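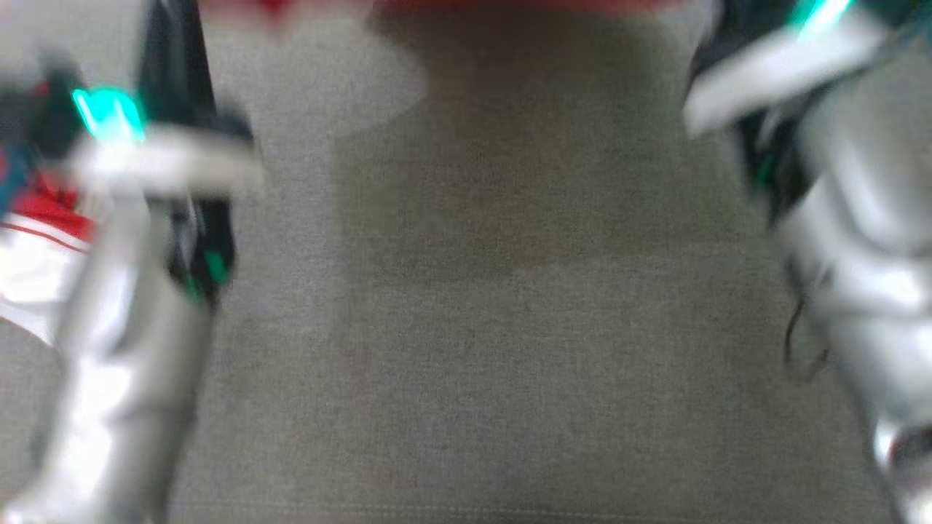 What Should the Lab Buy? A Skeptical Look at the Two-Arm Station Budget

Project report, Intro to Automation Planning
Department of Technology, Matcombe College

1. The question we were given

The department has $3,000 to put toward the two-arm station next year. We were asked to say how it should be spent. The equipment request from last term already had an answer in it, a Lostix vision package, and our group was told we could agree or disagree as long as we showed the work. We mostly disagree.

We did not look at replacing the arms. That is a different kind of money.

2. What the station is for

The station handles cloth. Two arms, each with a gripper, work over a fabric-covered surface and are used for picking up, spreading and folding textile items. Cloth is hard because it never has the same shape twice and because a gripper closing a little too low will grab the surface cover along with the item. Several students told us this happens a lot. We could not find anybody who had written down how often, and that became a theme of the project.

3. The request as written

The vision package was described in the request as "necessary for reliable folding." We asked what reliable meant and got three different answers. The vendor brochure has a bar graph with no units on the side. The demo video we were pointed to shows a towel being folded one time, with a cut in the middle.

The price also grew while we were looking at it. The package itself fits in the budget. The mounting kit is $435 and is listed on a separate page. The yearly software license is $300, and it has to be paid in the first year too. With those added, the total comes to over $3,000, and nothing is left for gripper pads, which wear out whether or not the camera is a good one.

4. What we think the problems are

We spent 2 lab sessions at the station, both on a Wednesday. That isn't much, and we would not bet a grade on it. Our notes came down to these:

Lighting. The arms and whatever is above the table throw shadows on the work area, and a shadow on gray fabric has an edge that can pass for the edge of a cloth. A better camera will see the shadow better. We are not convinced that helps. A pair of diffused lamps should be tried first.

Surface cover. The present cover is gray with small light and dark threads mixed together. Nobody in our group could find a record of why it was picked. A plain, flat color might be easier for any camera, including the one we already have, and a piece of fabric is the cheapest thing on the whole list.

Cables. Anything that hangs loose near a gripper can get snagged. Sleeves and clips cost very little. The Baptista catalog has them and so does every hardware store.

Spare parts. There was no spare set of pads in the cabinet. If one side wears out, the station stops until an order arrives, and the last order took long enough that a whole unit got moved to December.

5. The other quote

We also got a quote from Jirnden for a service plan. It covers inspection and calibration but leaves out wear parts, which are the parts that wear. Their salesperson was friendly and answered email fast. We still do not recommend it. Calibration drift may be a real issue, but there is no log that would show it, so we'd be paying to fix something no one has measured.

6. Recommendation

Do not buy the vision package this year. Spend in this order:

First, spare gripper pads, two full sets for each arm.
Second, lamps, and a plain cover in at least two colors to compare.
Third, cable sleeves and clips.
Hold the rest.

Also start a failure log, on paper, kept at the station. Every missed grasp gets a line: what item, which arm, what happened. If the log shows after one term that most failures come from the camera not finding the cloth, then the vision request should come back with those numbers attached, and with the mounting kit and license included in the price.

7. Weak points in our own report

We have no failure data either. Our ranking is based on short visits and on what people told us, and people remember the annoying failures best. We did not test the lamps or a new cover. We priced the pads from an old invoice, so that line should be checked before anything is ordered.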